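Part 4: Setting Up Your Shelves and Bins

OK, the walls are dry, the floor is swept and you've (hopefully) read Part 3 on picking the spot. Now we get to fill the pantry with stuff to hold other stuff! I built my first Dralberg shelf unit in a stairwell closet with one bare bulb, so if I can do it, you'll be fine.

What you need

The Dralberg frame, 800 mm wide
Four shelf boards and the bag of clips
A level
A pencil and some masking tape
A step stool
A cheap room thermometer with a humidity reading (I use the small Hurnent one)

Putting up the frame

1. Lay both side rails on the floor with the holes facing each other. The end with the rubber foot goes down. I got this backward once and didn't notice until the top board was on.

2. Push the cross braces in by hand. Don't tighten anything yet.

3. Stand the frame up and walk it back until it's 30 mm from the wall. That gap is for air, so please don't close it up to gain a bit of room in front.

4. Put the level on the bottom brace and turn the feet until the bubble sits in the middle. Then tighten the braces, bottom to top.

5. Screw the wall strap into a stud.

CAUTION: Do not skip the wall strap, even for one night. A tall frame with jars on top will tip if a kid hangs on it.

Hanging the boards

6. Clip the lowest board in first. Leave enough height under it for your biggest crate — mine is the apple crate, and it's a monster.

7. Work your way up. Two clips go on the left, two on the right, and each one should click. If one won't click, take it out and turn it over.

8. Press down on each board with both hands before you load it. A little creak is fine. A board that rocks has a clip in the wrong hole.

Note: The boards are different on each side. The smooth side wipes clean, and I put that one up.

Sorting what goes where

You can do this any way you like, but after three winters this is how mine has settled. Heavy things live low: flour, sugar, the pressure cooker, the big sack of rice. Cans and jars sit at eye level with the labels out. The top shelf gets the party platters and the waffle iron.

Then there's the stuff that needs to breathe. Onions, garlic and shallots do best somewhere dry and dim with moving air, and they don't belong in the fridge. Potatoes want the dark too, but give them their own shelf, well away from the onions. My neighbor Gunnel Lindholm swears by paper bags with holes punched in them for hers, and they do keep nicely that way. I like bins, mostly for the handles (and I can wash them in the sink).

9. Pick your bins and try them on the shelf empty. You want to be able to pull one out without scraping the board above.

10. Brush the dirt off your bulbs, trim any long roots and leave the papery skins on. Anything soft or sprouting gets used tonight.

11. Put them in, one kind to a bin, and leave the lid off.

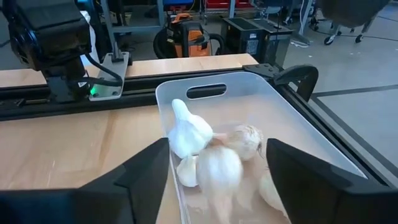
Step 11: garlic bulbs in a frosted bin with a handle cutout.

12. Stick a strip of masking tape on the shelf edge and write the month on it. My current one says October. Tape on the bin itself leaves gum behind, and I've scrubbed enough of that off.

Checking the air

13. Set the thermometer on the middle shelf, away from the door, and leave it overnight.

14. Read the humidity in the morning. I like mine at 60 percent or a bit under. If it's higher, prop the door open for a day and read it again.

CAUTION: If you use a plug-in dryer, keep it off the shelves and clear of paper bags and cardboard.

15. Once a week, go through the bins and take out anything that's gone soft. I do it while the coffee brews.

Spare clips and feet are listed in Part 7. The old Lindqvist clips look the same but they're a hair too thick, so don't force them in.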